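Llewellyn collection of salt-glazed stoneware goes on view at Omwood

The museum at Omwood has opened a new permanent room for salt-glazed stoneware, after more than two years of preparation. The room is on the upper floor of the old grain store and shows 85 pieces from the collection of the Llewellyn family, who gave them to the museum together with their notebooks and purchase papers. It opened to the public on 1st October.

Most of the pieces are for household use: jugs, storage jars, tankards, a few ink bottles and one large water cooler with a lion mask on the front. They were made between the late seventeenth century and the middle of the nineteenth. The family began to buy them when such pots were still cheap and could be found in farm sales, and the notebooks give the price and the place for almost every purchase. For historians this is perhaps the most useful part of the gift, as many collections of this type came to museums without any papers at all.

Salt glaze is made by throwing common salt into the kiln when it is near its highest temperature. The salt turns to vapor and joins with the surface of the clay, and a thin, hard glass is formed, often with a texture similar to the skin of an orange. The potter could not fully control where the vapor went. On several of the jugs one side is a rich brown and the other side is pale and almost dry, and the museum has placed these so that visitors can walk around them.

The center of the room is given to a group from the Nikberg pottery, a small works which was active for only a short period and whose wares are not often seen. Until the Llewellyn gift the museum owned three Nikberg pieces. Now it has enough to show how the stamped decoration changed, from simple rosettes pressed under the handle to full hunting scenes with dogs, trees and a rider. One tankard has the same rider stamped upside down, probably by mistake, and it was sold anyway.

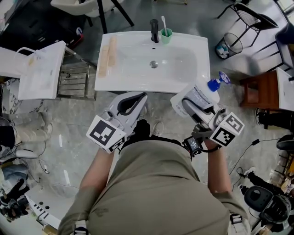
A second group is made of broken pieces. When a drain was dug behind the former Nikberg works, the builders found the waste heap of the pottery, and the local archaeology society recovered 3462 fragments before the trench was closed. Many are parts of pots that cracked or stuck together in the firing. By comparing the stamps on these fragments with the finished wares, the museum could confirm that four jugs, earlier described in the notebooks as imported, were in fact made at Nikberg. The labels have been corrected, and the old opinion is also printed on them in smaller letters.

The glass cases were built by Panero, a company which has worked with the museum before. They are lower than usual, so children and visitors in wheelchairs can look into the open mouths of the jars. The lighting comes from the side and is rather soft — the curators wanted the uneven surface of the glaze to be seen, and strong light from above made it look flat in the tests.

Not everything from the gift is on display. Some tankards with pewter lids are still waiting for conservation, as the metal has become weak at the hinge. They will be added in January, when two of the cases will be opened and arranged again. The notebooks are too fragile to be handled, but copies of selected pages lie on a table near the window, and the complete set can be consulted in the library by appointment.

A printed catalog is planned, with a photograph of each piece and drawings of all the known Nikberg stamps. The museum asks people who own stoneware with similar marks to bring it to the information desk, where it can be photographed and returned the same day. No valuations are given.

Entrance to the stoneware room is included in the normal museum ticket. Guided tours last up to 85 minutes and must be booked in advance at the desk. The stairs to the upper floor are steep — a lift is available from the courtyard side.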